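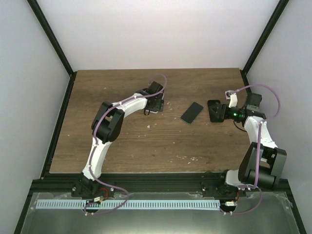
*Cell 2, both arms on the front rail, handset face up between the grippers.*

**December, cell 2 notebook. Working rules for two-arm handset handling, draft 3**

Carried over from draft 2 with Augustina's corrections. Draft 2 is withdrawn; please bin the printed copy on the Bimholm bench. Anything marked (open) still needs a decision.

**1. Before power**

1.1 Check the base bolts on the rail by hand, then with the torque driver if either arm has been off since the last shift. Enter the value, not a tick.

1.2 Follow each purple cable from the base to the finger. All clips closed. The loop over the wrist must stay free through full wrist rotation in both directions. We set the free length at 390 mm on both sides. Wumpini found the left one short after the last gripper change and re-clipped it. Anyone who moves a clip writes down which one.

1.3 Wipe the table. I am guilty of this one as well. White specks on the wood grain show up in the overhead view and we have had segmentation errors from them. Dry cloth only, no spray inside the enclosure.

1.4 Nothing on the front shelf except what is fixed there.

**2. Start-up**

2.1 One person at the keyboard, one name in the log. If Obed starts the cell and Philomena takes over, that is two lines in the log.

2.2 Wrist indicators green before the first motion command. Green means the motor has power and is on the bus. It does not mean the joint is homed. Two people have read it that way this month, so it goes in the rules.

2.3 Speed limit 280 mm/s at the fingertips for all shared work near the centre line. Single-arm moves on the arm's own half may go faster if the other arm is parked and disabled.

**3. Handling**

3.1 One arm holds, the other approaches. The holding arm does not move during the approach. The controller will allow it; the rule does not.

3.2 Grip on the long edges. Finger contact with the glass is logged as a fault even if nothing is marked.

3.3 Grip force up to 32 N on the Hatora jaws. The Stusteck pads are not yet rated and stay in the drawer (open, Villads to test).

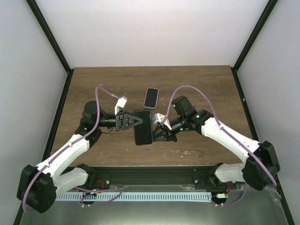
3.4 Transfer sequence: close the second gripper, wait for stable force on both sides, then release the first. The wait is fixed in the script and must not be shortened at the keyboard. If force on either side drifts during the wait, abort with both grippers closed and lower to the table together.

3.5 A second handset may stay on the table only if it is behind the working area and its position has been entered in the scene file. Draft 2 allowed "clear of the arms", which everyone read differently. Villads wants a marked parking spot. I would prefer a minimum distance in the planner (open).

3.6 Cased and uncased handsets are different objects in the log. Do not reuse a grip width from one for the other.

**4. Stopping and reaching in**

4.1 No hands inside the corner posts with motor power on. This includes picking up a dropped handset.

4.2 After a stop, record joint positions first, then clear the table, then restart from 1.2.

**5. Records**

5.1 The counter stood at 2,938 transfers when I closed the file. It is not to be reset when the Aidoo firmware is updated. Copy the old value across and sign for it.

5.2 Faults go in the same log as good runs. The separate fault sheet is discontinued.

Still to do: rewrite 3.4 as a flow diagram for the wall, get Philomena's comments on section 4, and find out whether the torque driver has been back for calibration. The sticker on it is unreadable.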